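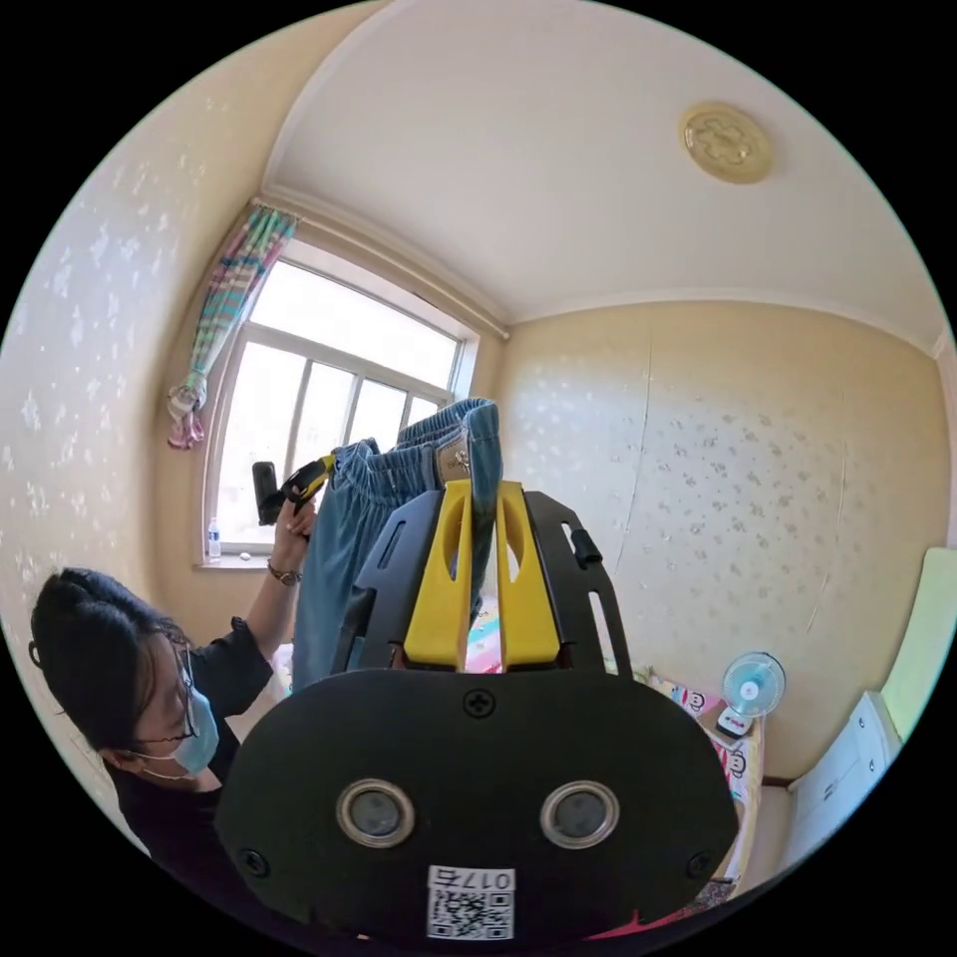 Stretch denim fails first at the elastic, and the failure is chemical before it is mechanical. Elastane filaments lose recovery when exposed to heat above their setting range, to chlorine, and to the oils left behind by incomplete rinsing. The cotton around them is far more tolerant. A pair of light blue jeans with an elastic waistband combines both materials in one garment, and often adds a small tan leather label near the waistband, a third material with its own limits in water. Care instructions have to be written for the weakest of the three.

Rimantas Adomaitis runs the textile bench at Skellow, a testing lab that takes work from mid-size clothing brands. His group put 100 waistband samples through 20 wash cycles each, split between line drying and tumble drying on high. The tumble-dried group lost more recovery, and most of the loss came in the first 3 cycles.

"People blame the detergent," Adomaitis says. "Usually it is the dryer."

Construction matters too. An elastic band enclosed in a fabric channel is shielded from abrasion but holds heat longer after the cycle ends. Elastic stitched directly to the denim cools faster, though each needle hole is a possible break point. Florencia Benítez, a pattern engineer at Kaltik, specifies a ballpoint needle and a longer stitch for the second type. Her repair notes, revised in January 2026, call for replacing the full band when any section stays stretched overnight.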